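8th February

Shelf room, white cubby unit

Carrying on from the January notes. The unit has been up long enough now to have settled on its feet, so I went round it again this morning with the level and the square before anything else went in. The left upright is still a hair out at the top. I packed the front foot with a slip of card on that side, checked again, and it came good. Card is not a proper fix. I want a thin plastic shim there before the floor gets mopped and the card turns to mush.

Screws. Two of the dividers had been put in with the short screws out of the spares tub and they had started to work loose. Swapped both for the length that came with the unit. The little bag of leftovers is taped inside the lid of the Kettani toolbox, so please take from there and put back there. Whoever has the small hex key, I had to use the one on the penknife and it is slowly rounding off the heads.

I have left the spare rows of screw holes open. We talked in January about filling them with the white caps, and I did try a few caps on the offcut panel. They sit proud and catch the cloth when you wipe down. Open holes gather a bit of dust and that is all. If we want it tidier later we can use filler and a dab of paint, but then moving a divider means drilling afresh, and I would like to keep the option for now.

Cleaning. Wiped every cubby with warm water and a drop of washing-up liquid, then plain water, then a dry cloth. No spray. The lemon spray leaves a film on the white panels which you only notice when the light comes across it, and it made the fruit smell of lemon, which rather spoiled the smell notes we took last month. The bottle has gone back to the kitchen cupboard. There was an old sticky ring in one of the upper cubbies from the plums. Took three goes with the cloth and then a bit of bicarb paste. Don't use the green scourer on these panels, it dulls them, and there is already a dull patch on the Clorkisent shelf to show for it.

Numbering. I drew the unit out on squared paper and pinned it up by the door. Rows go by letter from the top, columns by number from the left as you face it. The old plan numbered from the right and half of January's sheets use it, so anything dated last month needs reading against the old drawing, which I have folded into the back of this book. I have not gone back and altered the sheets. I would sooner have them wrong in a way we know about than corrected by me from memory.

Fruit. The delivery from Grondholm came in one crate, apples underneath and pears in the tray on top, with tissue between. Weighed nothing yet, the kitchen scales need a battery. Sorted by hand on the bench: firm ones to one side, anything with a soft spot or a split skin to the other. The softer pears will want eating within a day or two and are in the bowl in the kitchen, help yourselves. The firm ones go into the trial.

The plan for this round is simple enough. One piece of fruit to a cubby, lying how it wants to lie, nothing under it. Last time we used squares of kitchen paper and the fruit sweated into them, and the underside marked faster than the top. With a bare shelf I expect the marks to be slower to come, though I also expect some flattening on the pears where the weight sits. We shall see. The point is to compare it fairly with the paper round, so please nobody be kind and slip a bit of paper underneath.

Put the pear in on its side. I had a go at standing one upright on the bench and it keeled over as soon as I let go, and a fall from even that height will bruise a pear. On its side it stays put once the wide end has found its place. Neck to the left, for no better reason than wanting them all the same way so that the drawings can be compared.

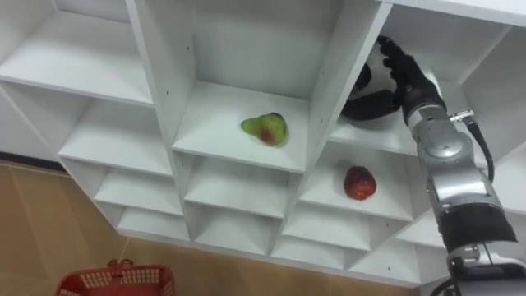
Apples are less trouble. They can go near the middle of the cubby and be left alone. I have asked for them to be kept off the side walls, as the ones that touched in January each had a flat brown coin on the cheek by the end, and we could not say whether the wall had done it or the crate had.

Spacing is the thing I am least sure about. Pears and apples kept near each other ripen faster, everyone's gran knew that, and in an open-fronted unit the air goes where it likes. For a proper comparison we would want the apples in another room altogether. We have not got another room. What we can do is keep the first few pieces in the same places and write down what is next to what, then run a second lot with the pears on their own. I have pencilled that in as the next round. If it turns out the pears go over at the same speed either way, then the open shelf is airy enough and we can stop fretting about it.

Light. The white panels throw a lot of light around, which is good for looking at skin colour and less good for keeping fruit. When the sun gets round in the afternoon I want the blind down. It sticks halfway. Pull it out towards you slightly at the bottom and it runs. I have also asked for the ceiling lights to be left as they are, both switches on, whenever anyone is making colour notes. In January some notes were made with one switch and some with both, and the same apple is down as "dark red" and "brownish red" on the same day.

On colour words, please use the list on the wall. Pears: green, yellow-green, yellow, with "blush" for any red on the skin and where it is. Apples: red, deep red, mottled if mottled. No "rosy". No "a bit off". If something seems off, say what it is: soft, wrinkled, wet at the stalk, smells sharp.

Handling. Lift from underneath with the fingers spread, and don't press with the thumb to test. The thumb test is how we lost the best of the pears last time - five people each gave one a little squeeze and by the end of the week it had a ring of thumbprints. If you need to know whether it is soft, look at the skin near the stalk, and if you still need to know, write down that you touched it and where.

Stuff that didn't work today:

The paper labels. I cut strips and stuck them along the front edges with the low-tack tape. They curled up before lunch. The edges are too narrow for the tape to get a hold and the panels had perhaps not dried properly after the wipe. Took them all off again. The plan on the wall will have to do, or we try the printed kind from Clirnitz, who do a narrow strip on a roll. The catalogue number I have written down is 2036. Will check it before ordering as my sevens and ones are not to be trusted. A pack of 56 would cover this unit and leave plenty for the Clorkisent one.

The thermometer. Reads fine on the bench and then sulks when it is put in a cubby. I think the probe lead is broken near the plug, as it comes back if you bend it. Borrowed the one from the fridge, which is ugly but reads steadily. First reading at 11 this morning, written on the sheet. The fridge has gone without for the day, so somebody please put it back before going home.

The trolley. The front wheel squeaks and pulls to the left, and if it clips the unit everything on it will roll. I have parked it by the sink and would like it to stay there until the wheel has been seen to. Carry fruit over in the shallow tray instead.

Next:

Shim for the left foot, replace the card.
Scales battery, then weigh each piece before it goes up.
Fill in the next-to-what column on the sheet.
Order the label strips once the number has been checked.
Ask Grondholm whether the pears were chilled on the way - they felt cool in the crate, but so did the van.
Find the hex key.

Second look at the fruit is tomorrow, same hour, same lights. Only look and write, please, no turning over. I will do the undersides at the end of the round all in one go, since turning them each day was the other thing that muddied the January results. If one starts to leak then take it out, wipe the cubby and put down the date and the place on the plan. Leave that cubby bare afterwards and don't refill it from the crate.

The rest of the crate is under the bench, tissue back on top, lid loose. Kettani toolbox is on the windowsill.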